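Section 3: First sorting job with the Cunmont tabletop arm

By now your arm is clamped down, powered and homed (if it isn't, go back to Section 2 and come back when the base light stays steady). This is the part where it starts to earn its place on the table, and I think it's the best part of the whole kit! You are going to teach the arm to pick up cutlery and drop it into coloured bins, using nothing more than the hand controller, the wrist view and a bit of patience.

Allow yourself an evening for it. You can do the whole thing faster, but the first job is where you get a feel for how the gripper moves, and that feeling makes everything in Sections 4 and 5 much easier.

What you need

The arm, with the pointed fingers fitted (not the wide pads)
The hand controller, fully charged
The Plollau software, version 3 or later, open on your computer
A few spoons in two different styles
Two or more light plastic bins, open at the top
A table that doesn't wobble

Any spoons will do to start with. Coloured handles are a great choice because you can tell them apart at a glance in the wrist view, and so can the software when you move on to automatic sorting. Very thin teaspoons are harder than they look, so keep those for later.

3.1 Setting out the table

1. Clear everything off the table that the arm might knock, including mugs. Especially mugs.

2. Stand the bins towards the back of the working area, open side up. Leave a hand's width between them so the gripper can come down into one without brushing the next.

3. Lay the spoons between the bins and the arm. For your very first run, keep them apart and all pointing the same way.

4. Move the arm slowly with the controller to each corner of the area you plan to use. If it stops short or the software shows the amber reach warning, bring the bins closer. It is much better to find this out now than with a spoon in the gripper.

5. Press Save Layout and give it a name you will recognise. The software will offer "Layout 706" or something equally helpful, so do change it.

Note: Light plastic bins slide if the gripper touches the rim. A strip of non-slip drawer liner underneath works wonderfully.

Caution: Keep hands, sleeves and long hair away from the working area whenever the arm is live. The red button on the base stops all movement at once. Everybody who will be near the table should know where it is before you begin.

3.2 Getting used to the wrist view

The wrist camera looks out past the fingers, so the gripper is always at the bottom of your screen and the table opens out beyond it. It feels odd for the first few minutes - up on the controller makes the table shrink away, and turning the wrist makes the whole room swing round. Stick with it! Most people stop noticing quite suddenly, and after that it is hard to go back to working from the side.

1. Open the Wrist tab and check that both fingertips are in view. If you can only see one, the camera bracket has slipped. Loosen the thumbscrew, straighten it and tighten it again.

2. Close the fingers fully and press Set Zero.

3. Open them again and bring the gripper down until it hovers just above the table. Stop there. Do not touch down yet.

4. Turn the wrist a little each way and watch how the gap between the fingers lines up with the spoons.

That gap is your sight. Whatever lies in it when you go down is what you are going to pick up, and a spoon that is next to it will usually just get pushed along.

Once this feels comfortable, mix the spoons up. Let the handles cross and leave the bowls facing different ways. In the view below there are two turquoise handles and two with a blue-and-white chevron pattern, one of them lying across a turquoise one, and the bowl of a patterned spoon sits in the gap between the fingers. The other patterned spoon is partly hidden by the right finger, so it is worth shifting the gripper a touch to see what you have before you go down. The pink and yellow bins are further back. 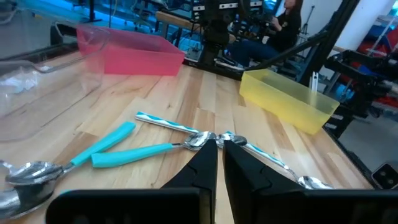

3.3 Picking up your first spoon

1. Choose a spoon with nothing lying on top of it. With crossed handles, always take the upper one first.

2. Line up the gap with the handle, a little way up from the bowl. Gripping the bowl itself can be done, but it is curved and polished and likes to squirt out sideways.

3. Turn the wrist so that the fingers will close across the handle, one on each side.

4. Lower gently until the fingertips just meet the table. The controller gives a short buzz when they do.

5. Squeeze the trigger slowly. Start with grip strength at 12 and go up one step at a time if the spoon slips. Slim handles need less than you would think.

6. Lift straight up and pause. If the spoon swings, wait for it to settle before you move across.

Note: If you get two spoons at once, lower them again and open the fingers. Do not try to shake one loose. (We have all tried it. The spoon goes further than you expect.)

Caution: Never push down hard to reach a flat handle. The fingertips will bend before the table does, and a bent tip will throw off every pick afterwards. Spare Marchand fingertips are in the small bag in the lid of the case, one pair per kit.

3.4 Dropping it in the bin

1. Raise the gripper until the lowest end of the spoon is well clear of the bin's rim. Remember that a spoon hangs lower than the fingers do, and the wrist view can fool you here. Have a look from the side the first few times.

2. Move across until the bin fills the middle of the screen.

3. Lower until the spoon is just inside, then open the fingers fully.

4. Lift straight up before moving back.

Choose one bin for each style of handle and keep to it. When you record runs in the next part, the software learns from what you do, and it will faithfully learn your mistakes too.

3.5 Recording a run

1. Put all the spoons back on the table.

2. Press Record. The ring round the wrist turns white.

3. Sort every spoon, one after the other, at a steady pace.

4. Press Stop once the gripper is back at its starting place.

5. Watch the replay. Keep it if you are happy and delete it if you dropped something.

Move the spoons between runs. Turn some over, swap their places, let them overlap in new ways. It is tempting to put them back exactly as they were, but varied runs give far better results in automatic mode, and it's a lot more fun as well.

The base unit holds 3,000 runs, so there is no need to be careful with space. Eamon Cullinane, who wrote the recording part of the software, suggests giving each session its own folder, and having once spent a long November afternoon untangling mine, I agree with him completely.

3.6 If something isn't right

The gripper closes beside the spoon: do Set Zero again, then check the camera bracket.

The spoon twists as it lifts: you are gripping too far from its balance point. Move towards the bowl.

Shiny bowls flare white on screen: turn down Exposure in the Wrist tab, or move any lamp that points straight at the table.

The arm judders near the back bins: it is close to the end of its reach. Bring the bins forward and save the layout again.

The controller buzzes all the time: the fingertips are resting on the table. Raise the arm slightly and the buzzing will stop.

The software can't tell two handles apart: go to Colours, press Learn and hold each spoon in front of the wrist camera in turn. If it still struggles, the Wilitz colour card that came with the kit will help you set the white balance.

When you have a good set of runs saved, leave the layout as it is and go on to Section 4, where you hand over the controls and let the arm try it alone.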